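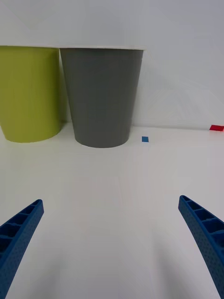

Do you really need different coloured cups for a kids' party? If there's more than a handful of kids coming, get at least two colours. One colour per table, or one for juice and one for water, and you'll wash up and chuck out a lot less.

Sat 21 June. Quick one, party's this arvo and I haven't iced anything.

So, cups. Ordered a mixed sleeve from Homanex, 200 of them, which is ridiculous for 23 kids but the small packs cost nearly the same. Leftovers can go to the August one. Whole pantry shelf gone now. Plates still not here, no email, nothing.
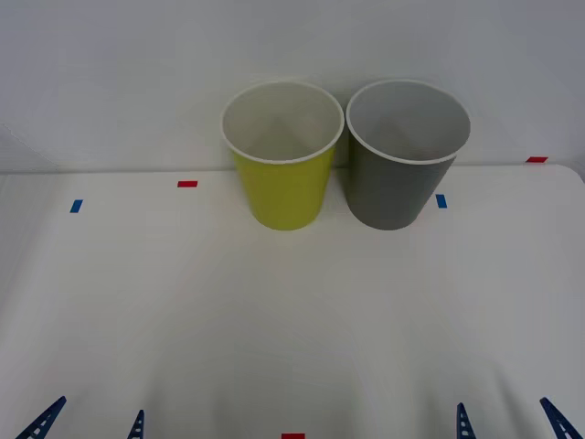
My big worry was the colours. Last year I bought navy and black and by the time the fairy bread came out everyone had lost their drink, me included. Wanted two you could tell apart from across the yard. The yellowy green next to the grey does it easily, and both are white inside so you can see whats in there, cordial or water, without sticking your nose in. Green for cordial, grey for water. Might write names on the green ones, texta should show up fine. Grey I'm less sure, will try the silver pen if I can find the bloody thing.

Still to do: ice, sausages, second esky from the garage, tape the tableclothes down before the wind gets up. Also balloons. Forgot balloons.

Will report back on the cups tomorow if I'm upright.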